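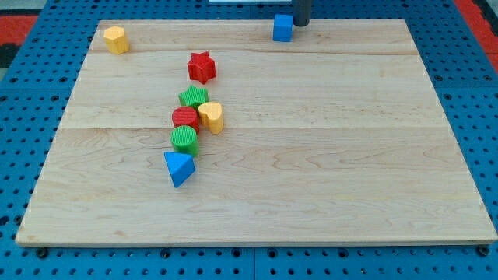
Matěj Vaněk says his always goes fuzzy after the second oiling and could I please write down the whole thing, start to finish, sanding included. Fine. So, how I do a maple board that's going to get used as a play top — blocks, sorting shapes, that kind of thing. Works for any plain maple panel made of a few planks glued up.

You need

Sandpaper, 100 and 220 grit
A cork block or a scrap of wood to wrap it on
Spray bottle, plain water
Rags, old T-shirts are best
Oil. I use Flaltano, the clear one. Any food-safe finish that dries hard will do
A scraper or a dull putty knife
Bolts, washers, nuts if it's going on pegboard

Before you sand

Run a fingernail across the seams. If it catches, one plank is sitting higher. Scrape it down first, don't try to sand out a ridge by hand, you'll be there all night. Any glue squeeze-out, same deal. Scrape it off. Glue you leave behind turns into a shiny blotch the second the oil hits it and then you're starting over.

Sanding

100 grit, with the grain. Long strokes, whole length of the board, across one plank then the next. No circles. Circles show up on maple worse than on anything. Keep going until the old marks are gone and it's all one dull color.

Edges and corners now, not later. Knock the sharp line off the front edge, three or four light passes at an angle. The end grain takes longer, give it double.

Wipe the dust. Then the step Matěj skips —

Mist it with water. Just damp, no puddles. Let it dry all the way, overnight if you can. The board will feel like a cat's tongue. Good, thats the fuzz standing up. Now 220, light hand, one pass to take it off. Don't lean on it or you'll raise fresh fuzz under the old.

If yours was still rough after that, mist and sand a second time. I've never needed a third.

Oiling

First coat, be generous. Rub it in, leave it 12 minutes, wipe off everything that's still sitting on top. Everything. Sticky board = you didn't wipe.

Overnight again. Second coat thin, wipe right away. Done. Two is plenty for blocks, they don't spill anything. For a kitchen I'd do more.

Spread the rags out flat outside to dry. Do not ball them up and toss them in the trash, oily rags can catch fire on there own.

Wait until the smell is gone before kids get at it. I oil on a Friday and leave it till the week after.

Bolting it to pegboard

Dry fit first. Lay the board down, shift it until the corners line up with holes, mark from underneath with a pencil. Drill a size up from the bolt, so the wood can move a little when the weather changes. Maple moves across the grain, and a wide board moves more than you think.

Washer under every nut. Snug, not cranked. If the board starts to cup, back the nuts off a quarter turn and leave it a few days.

Upkeep

Damp cloth for dirt. Don't soak it. Plastic blocks with ribbed sides can leave faint scuffs if they get dragged a lot — 220 on just that spot, with the grain, dab of oil, wipe. Blends right in.

Fresh coat when it looks chalky. Mine gets one in May.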